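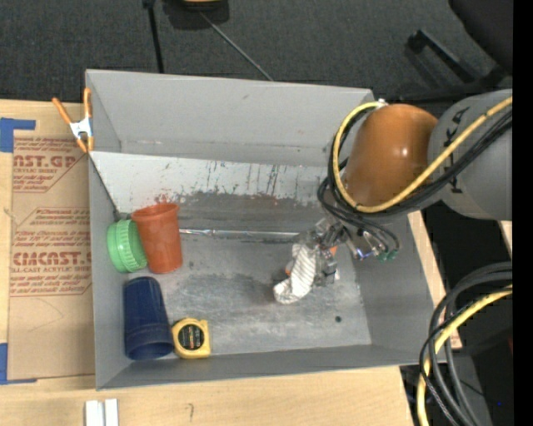
# About Arum Basketball Club

Arum Basketball Club is a women's and girls' club in Prukbridge. We play in the hall behind the old tram depot, on the side of the river where the bus number 8 turns around. If you arrive by car, please use the lower gate, as the upper one is closed after six in the evening.

The club has 80 members at present. The youngest play in the mini group and the oldest are in the Tuesday-free squad we call the Evening Team, which got this name because for a long time it could train only when all other groups had gone home. Now it trains at a normal hour, but the name stayed on the shirts.

## How the club began

Arum started as one school team. The girls finished school, they wanted to continue to play together, and the nearest women's club was in Dumell, which meant two buses and a walk in each direction. So they rented the hall for one evening in the week and put a notice in the library. Four new players answered the notice. In the first winter the team had seven players for most matches and six for some, and it lost the majority of them.

The name comes from the plant. There was a large arum lily in a pot at the entrance of the school, and it was drawn on the first shirts by one of the players. The drawing was not very good and many visitors took it for a spoon. We have a better drawing now, but the old one is still painted on the wall by the changing rooms and we do not intend to cover it.

In the third season the club entered the district league, and a junior group was opened in the same year. The mini group came later, after parents had asked for it several times.

## Our teams

- **Mini group.** Children who are beginning. They use the smaller ball and the lower baskets, and the matches have no table of results.
- **Juniors.** Two squads, which train together and play separately. The first squad travels to away matches in Dumell and further.
- **First team.** Plays in the district league from October until April.
- **Evening Team.** For women who return to basketball after a break, or who have never played and would like to try. It plays friendly matches only.

A player can move between the squads during the season when both coaches agree. We ask parents not to discuss such a move with other parents before it is decided. It has caused bad feelings in the past.

## How we train

Each group trains twice a week, except the mini group, which trains once. A training lasts ninety minutes for the first team and an hour for the others. We begin with footwork and passing, and we spend more time on these than many clubs do. New players sometimes find this boring in the first month. The coaches know it, and they have heard all the complaints already.

We teach every junior to play in every position until she is fourteen. A tall girl of eleven is often sent to stand under the basket and then she never learns to dribble, and three years later she is maybe not the tall one any more. With us she will bring the ball up the court like the others. It costs us some matches in the younger ages and we accept this.

The first team plays man-to-man defence for most of the match and tries to run after each rebound. It is a tiring style and depends on a long bench, so all 12 players on the match sheet should expect to go on the court. The coach decides the minutes, and she explains her decisions to the player if the player asks at the next training. She does not explain them in the car park.

## The hall

The floor was laid new four summers ago and it is a proper sprung floor. Before that we played on a hard surface, and our older players can tell you in which knee they feel it. Outdoor shoes are not permitted on the floor, also for spectators who only want to cross to the other side. There is a shelf for shoes by the door.

The stand has seats for a modest crowd. Our largest attendance was 961, but this was not in our own hall. It was the cup semi-final against Cieślak, which was moved to the sports centre in Dumell because of the interest. We lost by 8 points after leading at half-time. People still talk about the third quarter, and everybody has a different explanation for it. The photograph of the two teams together after the match hangs in the corridor.

The hall is heated on training evenings, but it needs time to become warm. Bring a long-sleeved top for the first part of the training in winter.

## Cieślak and Dumell

Visitors often ask about our neighbours. With Cieślak we have a rivalry on the court and a good relation outside it. We share the cost of a minibus for distant tournaments, and our juniors and theirs have a joint camp each August. At the camp the squads are mixed, so that nobody shares a room only with her own club.

With Dumell we play two league matches each season and one friendly before it. The friendly is always at Dumell, by an old agreement that nobody has written down. After it there is soup.

## Match days

Home matches of the first team begin at 5 p.m. The doors open one hour before. Entry is free for members and for all children, and other spectators pay at the table on the left. We accept coins and cards.

The parents of the juniors sell tea and cake at half-time, and this money goes to the travel costs of the junior squads. Please do not bring glass bottles into the hall. Drums are allowed — one per family, and not during free throws of either team.

We ask all spectators to leave the referees in peace. Several of the young referees in our district stopped in the last years, and matches had to be postponed. If you have a complaint about a decision, you can tell it to the club after the match and we will write it down. The mini group matches are also refereed by our own juniors, who are learning, and they should be thanked at the end even when they forgot a rule.

## Fees and equipment

The membership fee is paid in two parts, in September and in January. It includes the league registration, the insurance and the match shirt, which remains the property of the club. Shorts are bought by the player. Families with a second child in the club pay half of the fee for that child.

If the fee is a difficulty, please write to us or speak to any coach. It is treated with discretion, and the other players and parents do not learn about it. We would much prefer this to a player who stops coming without a word.

We keep a box of used basketball shoes in most sizes, next to the storeroom. Take a pair if they fit, and bring them back when they have become too small. At the moment there is a shortage in the middle sizes.

## How to join

Any woman or girl can come to three trainings without paying. You need sports clothes, clean indoor shoes and something to drink. For players under sixteen a parent should come to the first training to sign the form. You do not have to announce yourself in advance, but a short message helps the coach to prepare the groups.

The Evening Team accepts new players during the whole year. The junior squads are sometimes full in autumn, and in this case we keep a waiting list and write to you when a place is free. For the mini group we take new children in September and again after the winter holidays.

We also look for people who would like to keep the score or operate the clock. You will be taught, it takes two evenings, and you will have the best seat in the hall.

## Contact

The club office is the small room on the left of the main entrance, and it is open during the junior trainings. Letters can be left in the box outside. We answer written messages within a week — in August a little slower, because of the camp.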